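How to make a small batch of marmalade on a weeknight

I came to marmalade rather late in life, having grown up in a house where it arrived in a jar and that was that. My first try, years ago in Witby, set so hard we had to chip it out with a butter knife. I've calmed down a good deal since then, and these days I make one modest panful at a time, which suits a small kitchen and a tired cook.

You'll want 1000 g of oranges or mandarins, 1000 g of sugar, the juice of two lemons and a good-sized pan with plenty of room in it, as the whole lot climbs up the sides once it gets going. Wash the fruit in warm water and give it a proper rub with a clean cloth, particularly if it has been waxed. 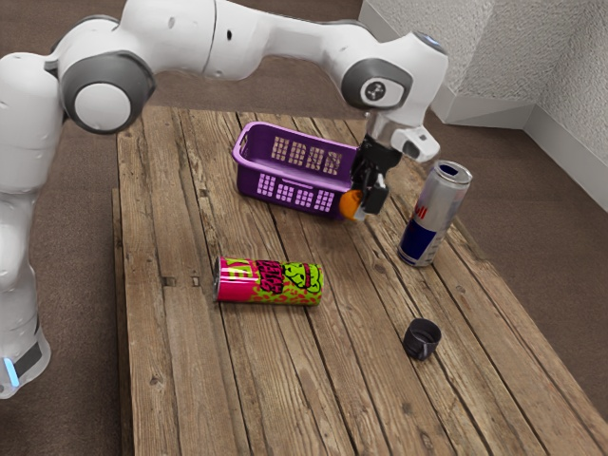 Halve the fruit and squeeze out the juice, keeping every pip. The pips and the stringy bits go into a square of muslin tied up with string (leave a long tail so you can fish it out later). Then slice the peel as thick or as thin as you like it. I'm a thin-shred person myself, though I was married to a chunky man for many happy years, and we simply took turns.
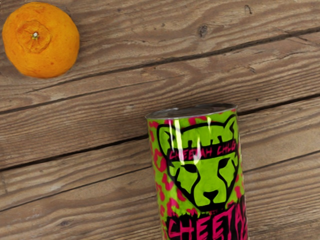 Put the peel, juice, lemon juice and muslin bag in the pan with enough water to cover everything nicely, and leave it overnight if you can bear to. Next evening, bring it up to a gentle simmer with the lid half on. Mandarin peel softens sooner than Seville, so start testing it after 80 minutes - a piece should squash easily between finger and thumb. Do let it cool first, please!

Lift out the bag, squeeze it well over the pan and tip in the sugar. Stir over a low heat until you can't feel any grit under the spoon, then turn it up and let it boil hard.

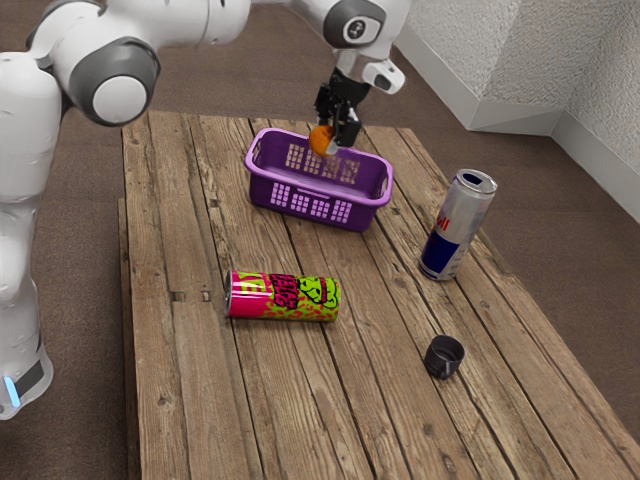

Lindiwe Khumalo: Could I cut the sugar down to 200 g? I find most marmalade far too sweet.

I'm afraid that would leave you with something closer to stewed peel, Lindiwe, and it wouldn't keep. Try adding the juice of a third lemon instead, which sharpens it up beautifully.

To test for a set, put a saucer in the freezer while the pan is boiling. Drop a teaspoonful on it, wait a minute and push it with your finger. If it wrinkles, take the pan off the heat. If it runs, give it another 8 minutes and try again. 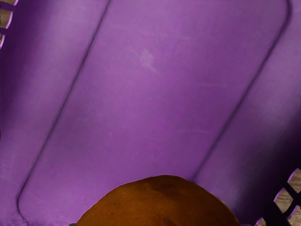
Let the marmalade stand for a quarter of an hour before potting, or all your peel will float to the top. Stir once, ladle it into hot, clean jars and put the lids on straight away. Keep it somewhere cool and dark, and once a jar has been opened, pop it in the fridge.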